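Taping Ankles for a Long Skate: What Worked Over One Winter

I skate long distances on inline skates with stiff boots, and for most of last year I had the same problem every time out. Somewhere past the halfway mark the skin over my inner ankle bone would go, first a hot spot, then a blister, then an open patch that took a week to close. The boots fit. They had been heat molded twice. The problem was friction in one small place, and friction in one small place can usually be handled with tape.

What follows is what I settled on between October and March, mostly on the Worport canal path and twice on the climb out to Grurkberg. It applies to low-cut boots with a firm cuff. I have no idea how it carries over to soft boots or hockey skates.

Where the rubbing comes from

The ankle bone moves up and down inside the boot with each push. In a well fitted boot the movement is small, but it repeats thousands of times in an hour. The sock moves with the skin at first. Once it gets damp it starts to stick to the liner instead, and from then on the skin slides under the sock. That is the point where the damage starts.

So there are two ways in. One is to keep the sock moving with the skin, which means a thin, close-fitting sock and a dry foot at the start. The other is to put a layer on the skin that can take the sliding in its place. I do both.

Types of tape I tried

Rigid zinc oxide tape holds very well and does not stretch. It is good on toes and bad on ankles. By the end of the first hour the edge nearest my heel had rolled up into a hard ridge, and the ridge made a blister of its own.

Stretchy fabric tape with adhesive, the kind sold in bright colors for sore knees, was better. It stayed flat for 50 kilometers on the canal path. It came off in one piece at home and took some skin with it. If you use it, round the corners with scissors and leave it on until after a shower.

Cohesive tape sticks to itself and has almost no grip on skin. It has to go all the way around the ankle to stay put. It adds bulk, so the boot needs a little room, and it tears by hand. This is the one I kept.

I also tested the gel sleeves from Skatex. They protect the bone well, but they hold heat, and mine crept down into the boot on every ride longer than two hours. I still wear them for short sessions at the Fairweather rink, where I am on and off the floor and can pull them back up.

How I put the tape on

Wash the foot and dry it fully. Skip lotion that day. Sit with the foot at a right angle to the shin, the position it has inside the boot. If the toes are pointed while you wrap, the tape will bunch in front as soon as you stand up.

Lay a small square of thin foam over the ankle bone. I use 2 mm. Anything thicker moves the pressure to the rim of the pad.

Start the wrap above the bone, on the outside of the leg. Unroll a length before it touches the skin, so that the stretch is relaxed out of it, and then lay it down. Pulling straight off the roll puts far too much tension into the wrap, and a tight wrap under a tight cuff will make the toes go numb.

Go once around to anchor, then down over the foam, under the arch and back up. Two passes over the bone are enough. Finish above the cuff line and press the end down with a warm palm for a few seconds. Pull the sock on over it slowly — a fast pull will lift the lower edge.

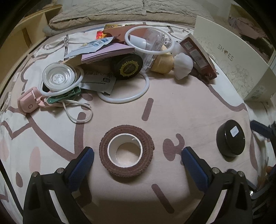 Checking it before you leave

Stand up in the boots, buckled, and bend the knees deep. There should be even pressure and no line you can point to. If you can feel an edge, take the boot off and fix it. It will not settle on its own, and I have lost at least one good evening to believing it would.

Press a toenail and watch the color come back. Slow return means the wrap is too tight.

Results

From October to March I kept a log: 81 outings, all with the same boots. In the part of the log before I changed to cohesive tape, an open blister was the normal result of any long outing. After the change I had 9 hot spots and no broken skin. Most of the hot spots came on days when I had used up the thin socks and wore a thicker pair.

The log has obvious limits. My technique improved over the winter, the liners kept packing down, and cold weather is kind to feet. I plan to keep the log going through the summer, when sweat will be the main variable.

Still open: whether the foam is needed at all. I left it out on the second Grurkberg trip and had no trouble, but that day was short and most of it was uphill — next time I will leave it off the left ankle only and compare.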